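4.2 Recording a soft-toy trial

Do take your time over this part, as a tidy start makes the Flevik comparison so much kinder later on.

1. Lay the toy and the plate on the table, within reach of both hands.
2. Open both hands and start all three views together in Urnach.
3. Record 20 trials, then save them as one set.

Note: a wrist view pressed close to fur will blur. Please keep it in the set, as our method learns from those moments too.

Caution: keep your own hands well clear while the arms are powered.

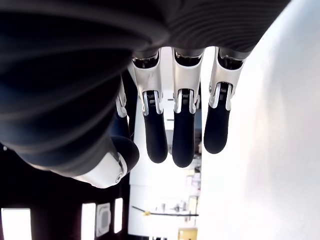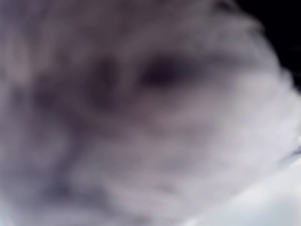
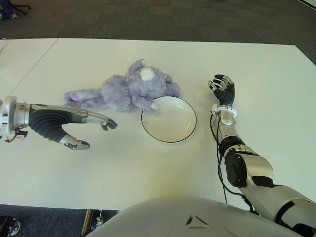
Fig. 7. Two close views and, last, the head view with bear and plate.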